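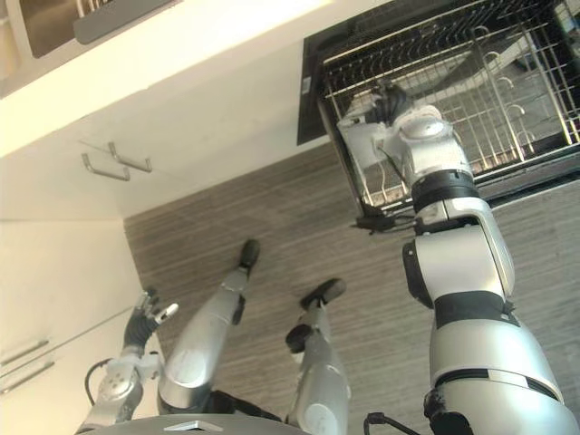

The dishwasher is the thing everybody asks about. Put any roomful of people in front of a home robot and somebody, inside two minutes, wants to know if it does the dishes. Fair question. I put it to Unai Aranda on a Thursday in July, before I'd sat down.

"Define do," he said.

Which is the whole story, more or less. Pick up a mug – yes, most days. Put it in a rack, mostly. Scrape the plate first, find the lost teaspoon, decide the pan needs a soak, wipe down the counter after? Not yet. Some of that not even close.

Aranda works for Adine, a small outfit that builds the software side of a kitchen helper it calls Rillosura. Legs, two arms, a head. Their own benchmark is a breakfast load: bowls, mugs, cutlery, all of it from sink to dishwasher, door shut at the end. A person does it in a few minutes without thinking. Rillosura's best run so far took almost 185 minutes, with 3 stops where a human had to step in. That was the good day. On the bad ones it gets stuck on forks.

The rack is worse than it sounds. Thin wires, shiny, close together, and a finger has to get down in there without snagging. Cameras hate shiny. A plate that's a half inch off won't seat, and a person just wiggles it. Wiggling is hard to program. So is knowing when to stop wiggling.

Then there's hands. Two fingers are cheap and tough and fine for a box. Five are lovely till something needs fixing.

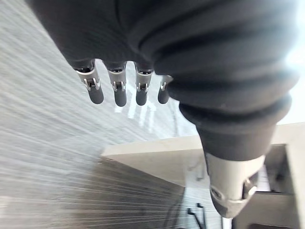
Fingers and thumb, with a fabric covering over the back of the hand.

Shop floors are further along, but not by as much as the brochures say. Urquijo, a parts supplier, has had arms moving trays for years – same tray, same spot, all night. Ask the same arm to sort a bin of mixed brackets and teh line manager goes a bit quiet. Over at Plurkwood, which makes flat-pack shelving, they tried a machine on packing hardware bags. It got through 800 in a shift. The people at the next bench did more, and noticed when a bag was short.

What a factory has is sameness. Kitchens don't. Somebody leaves the sponge on the wrong side, somebody buys new bowls. Every house is its own little mess and it changes by dinnertime.

Still. Mugs are a real bright spot. Good shape, tough, hard to hold wrong. Aranda thinks cups alone could be dependable soon, with the owner doing the rest. Would anyone pay for that?

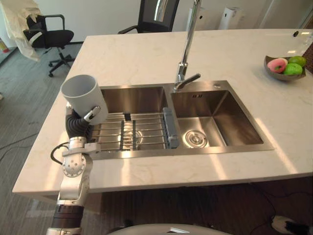

Marta wouldn't, she told me, because loading cups is the part she likes, and if the thing can't scrub a roasting pan or clear the gunk out of the drain then she'd just be buying something else to clean around. Her husband would have one tomorrow.

Aranda hears both a lot. His bet is laundry folding gets sold first, since a badly folded towel is still a towel, and a badly held glass is a broom job. He wouldn't give me a year. I asked twice, then he had to go, they had another load to run before six.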